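Minutes of the Recipe Review Meeting, Nomwood Baking Circle
November 8, 2019

**Present:** Marcelino Siqueira (chair), Genivaldo Rocha, Berkay Kozan, Jeferson Sales (minutes)
**Apologies:** Rogério Barbosa

**1. Previous minutes**

The minutes were approved with one correction: the oven temperature for the corn loaf should read 420 degrees.
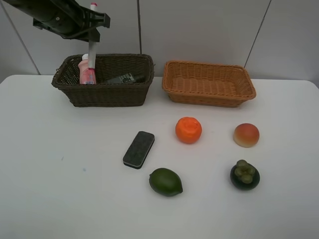
**2. Oat and apple squares**

Mr. Kozan presented the revised recipe, which replaces half of the butter with applesauce. Members found the flavor good and the center too soft. It was agreed that the squares will be baked for 11 more minutes and tasted again. Mr. Rocha asked that loose utensils and tools be kept in one place during tastings, and the meeting agreed that a dark woven basket with flared sides, set toward the back of a white tabletop, is a suitable arrangement. Food items will be kept separate.

**3. Spring recipe booklet**

The chair reported that Miritz has quoted for a print run of 2000 copies, with delivery in April. The quote was accepted. Text for the bread section is still due from Mr. Barbosa.

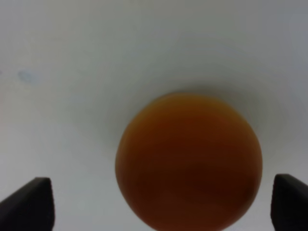 Mr. Rocha proposed that each recipe list both cups and grams. Carried, with Mr. Kozan abstaining. Mr. Sales will convert the muffin and quick bread pages first.

**4. Other business**

The Bragança cheese bread was deferred. Mr. Siqueira will ask Surora whether tapioca flour can be ordered in smaller bags.

The meeting closed at 8:40 p.m.

Minutes recorded by Jeferson Sales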